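How to get more out of an old death notice

Last month I promised a proper walk-through on death notices, and I've been looking forward to writing it. They are my favourite thing in the whole of family history! A birth certificate gives you a handful of facts. A decent death notice from the local paper can give you a maiden name, a job, a chapel, four married daughters and the cousin who emigrated, all in a paragraph you can read while the kettle boils.

I'll use one of mine as we go along. It comes from the Rulthorpe Messenger and it's for my great-grandmother's sister, Edith. I have a soft spot for Edith.

What you need

A copy of the notice (a scan or a photocopy, whichever you have)
A notebook or a blank document
Coloured pencils, or the highlighter tool in whatever program you use
Your family tree as it stands, however patchy

Step 1. Type it out exactly

Type the whole notice word for word, line for line, with every odd spelling and every missing comma left in. I know it's tempting to skip this if the scan is clear. Please don't! I had read Edith's notice dozens of times before I typed it, and only then did I spot that she was "late of Mill Row" and not "late of Mill Road". There is a Mill Road in Rulthorpe and I'd spent a whole winter on the wrong end of town.

If you can't read a word, put square brackets with your best guess and a question mark inside. Leave a blank if you haven't got a guess. Write the name of the paper, the page and the column at the top before you do anything else.

Step 2. Colour in the people

Go through and mark every person named, including the ones who don't look like family. Bearers, ministers, the lady who played the organ, the people who sent flowers. In small places these are very often in-laws. Edith's list of mourners runs to 23 names, and when I started I could place three of them. I can now place all but two, and one of the "friends" was her half-brother.

Use one colour for people you already have in your tree, another for people you don't, and a third for people you think you might have under a different name. Married daughters go in that last colour nearly every time. "Mrs H. Jessop" is somebody's Annie.

Step 3. Colour in the places and the societies

Same again for streets, churches, cemeteries, employers, clubs and lodges. Each one is a possible set of records. A mention of a friendly society is a lovely find, as many of them kept membership books with ages and next of kin. Bowling clubs kept minutes. Choirs had programmes printed with everyone's name in them. Write each place on its own line in your notebook and leave plenty of room underneath. 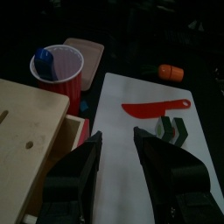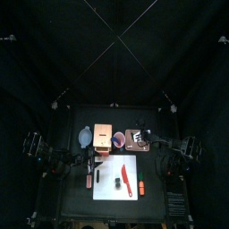
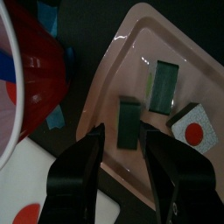
Step 4. Work out the dates

Papers loved phrases like "on the 14th inst." and "on the 29th ult." Inst. means this month and ult. means last month, counted from the date the notice was written, so check it against the date on the paper. If a notice came out in the first days of December and says "the 29th inst.", somebody sent it in at the end of November and the paper didn't change it.

Ages need care too. "In her 71st year" means she was 70. I got this wrong for years and have one very cross email from a second cousin to prove it.

Now do the sum backwards from the age and write down the two possible birth years. Always two, unless you're given a birthday. If your tree has a date well outside those two years, put a star next to it and carry on. Don't change anything yet.

Step 5. Read it for what was said about her

This is the bit I love. Once the facts are out, read the notice again slowly as if you'd never seen it, and listen to it. Most notices use stock phrases, and you'll soon get to know the favourites of your own paper. The Messenger gave "after a long illness patiently borne" to almost everybody. When the wording wanders away from the usual, somebody in the family probably chose it.

Edith's says she was "never known to send a child home without something in its pocket". I've not found that line in any other notice in the paper, and I have looked. I think one of her nieces wrote it. My gran used to do exactly the same thing with barley sugar, so there you are.

Step 6. Look for the other notices

There is very rarely just one. Try all of these:

The short paid notice, usually within a few days of the death
The longer report of the funeral, often a week or two later
The card of thanks from the family
The "in memoriam" verses a year on, and sometimes for many years after that
The paper in the town where they grew up
The paper in the town where a son or daughter had settled

That last one catches people out. Edith's brother died in Rulthorpe and the longest piece about him was printed where his daughter taught, sixty miles off, with a whole paragraph on his prize leeks.

Search for the address as well as the surname. Printed surnames get mangled by the scanning software, and a street name may come through clean when the person's name hasn't. If you have an unusual surname, make a list of all the ways it might be read. Ekrem Çınar, who runs the name index at our local history group, lists his own as Cinar, Ginar, Cinnar and Ciner, and he has found relatives under every one. He did the same for his mother's side, the Başarans, and the s with the tail turned up as a g, a 5 and once as a blank space. Our index has 1,346 entries so far and he checks the accents on each of them himself, bless him.

Step 7. Put it somewhere you'll find it again

Save your typed copy with the scan, in the same folder, with the same name. I use surname, first name, year of death, name of paper. I keep mine in a program called Jamura, which suits me as it lets you attach a scan to several people at once, but I started with a box file and I'd happily go back to it. Then go through your coloured list and add each new person to your tree with a note saying where they came from. If the link is a guess, say it's a guess. You will forget otherwise! I found a Walter in mine last spring with no source at all and I still have no idea who he is.

Things to be wary of

Grieving people make mistakes, and so did typesetters. I treat anything about the death itself as pretty sound and anything about the birth as hearsay until I've seen the certificate. Places of birth are especially slippery. One of the Gikska notices in our index has the same man born in two different countries, two paragraphs apart.

Children who had fallen out with the family may be missing. First wives may be missing. A grandchild brought up as a son may be listed as a son. Jot down the gap and the date you noticed it.

If the notice is a recent one, think about the people still living who are named in it, and ask them before you put a copy online.

Next time I'll do headstones, and what to do when the date on the stone and the date in the paper don't agree. Edith's are a year apart.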